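Pins and the cork globe

The map corner at Bulska is open again from Monday, on the long pine table by the light switches. Lavanya Marar and Kvido Ďurica have put out the family history things for anyone who wants to mark where their people came from. Bring a place name if you have one. A country will do if you don't.

Push pins are kept in the clear box with the flip-up lid, sorted by color. Please put them back in the right compartment when you finish, and check the tabletop for strays before you sit down or lean on it.
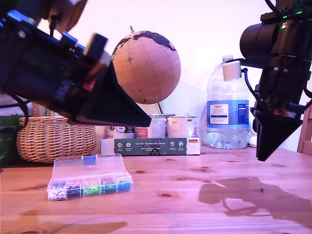
The cork globe

Continents are drawn in black on the cork, so most places can be found without an atlas. Small countries are harder. Laiba Dogar has a list of 32 towns that members asked about last year, with the nearest coastline or border noted for each, and she can help you place a pin. Push it in straight and only as far as it will hold. The globe stands behind the three round tins, on its metal stand. If you need to turn it, move the tins first.
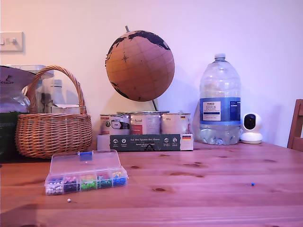
Next session

We meet again in April, same table. Libor Kollár will talk about reading old parish registers, starting with an entry from 1236 that he has been working on for two years. Hedvika Michalík is taking names for seats.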